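Support thread: Blue tape grid lifting and leaving residue on brown worktable
Status: Open, waiting on customer
Product area: Surfaces and marking
14 comments · 2 shares

Opened by Suryani Ngui, Zallavside workshop

Hello again, and thank you for being so patient with me on the last ticket. I'm writing about the big worktable with the brown top, the one we bought through Mindale. We mark it out in squares with blue masking tape so that everything has its own spot, and for the first stretch I was very pleased with it. Lately the tape has started to misbehave. A few of the strips curl up at the ends, and when I pulled one off last night to re-lay it, it left a gummy line that I could feel with my fingertip but could hardly see (until the dust found it, and then I could see it very well!).

What I've tried so far: warm water and a drop of dish soap, which helped a little. A plastic scraper, which helped more, but I got nervous about the finish and stopped. I have not used any solvent, as your colleague warned me off it last time.

I'd love to know two things. Is the residue going to hurt the top if I leave it there for a while, and is there a better way to lay the grid so the ends stay down?

Reply from Lăcrămioara Cozma, Nuvix support

Hi Suryani, it's lovely to hear from you, and I'm sorry the tape is giving you grief. You were right to stop with the scraper when you felt unsure. Could you send me a picture of the whole table, with the strips still on it? Close-ups are useful too, but I like to see how the lines run across each other before I start guessing. It would also help to know how long this tape has been down and whether you wiped the top with anything before you laid it.

Suryani Ngui

Of course. It has been down since March, so longer than I meant. Before taping I gave the top a quick go with the spray polish we use on the office desks, and I have a sinking feeling you're going to tell me off for that. 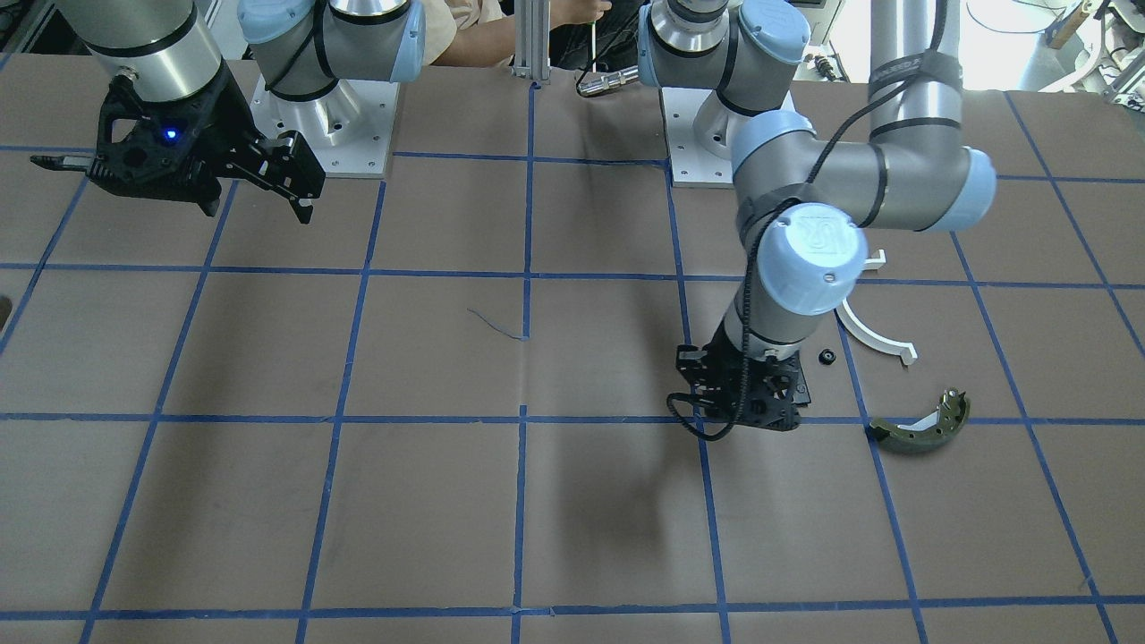 Attachment 1: the worktable with the tape grid, from Suryani Ngui

The gummy patch I told you about is a small one and I don't think it shows at this size, so please take my word for it. My ruler says the long strips are 2000 mm and the squares are 300 mm, in case that matters for how much tape I need to order.

Lăcrămioara Cozma

No telling off, I promise, but yes, I do think the polish is a good part of the story. It leaves a thin film, and masking tape sticks to the film instead of the table, so the ends let go early. The gummy line is a separate matter and comes from age. Most masking tape is meant to come up again fairly soon, and yours has had a good long run.

I can see your lines go both ways across the top, so you have plenty of crossings. Those are worth a look when you're next at the table. Where one strip rides over another there's a little step, and a sleeve or a cloth will catch it and start the peel from there.

My suggestion would be to do one strip first, somewhere toward the edge, and see how you get on:

1. Warm the strip with a hair dryer on low for a minute or so, then pull it back slowly, flat against itself.
2. Lay a cloth wrung out in warm soapy water over any residue and leave it for 4 minutes.
3. Roll the softened glue off with your thumb or the plastic scraper, held nearly flat.
4. Wipe with plain water, dry it, and let the top sit overnight before any new tape goes down.

Please don't put polish on afterward. If the new strip is still flat after 2 weeks, go ahead and do the rest. A bit of leftover glue won't harm the finish in the meantime, so there's no need to rush.

Suryani Ngui

Thank you, that's such a kind answer. I did one strip this morning before the others came in and the dryer made all the difference, it came away in one piece. There was still a faint tacky spot after the cloth, so I went over it a second time and now I can't find it. I'll leave the top bare there overnight as you say.

One more question while I have you. We have a few rolls of the Sisodia tape in the cupboard, also blue, but I don't know how old they are. Are they worth using up?

Lăcrămioara Cozma

I'm so glad it came up cleanly! As for the rolls, press the side of one with your thumb. If it feels sticky or the first turn tears when you unroll it, I'd keep it for labeling boxes. If it unrolls smoothly, try it on your test strip. I'll leave this ticket open until you've had time to check how it holds, so just reply here whenever you're ready.

Was this thread helpful? 9 people said yes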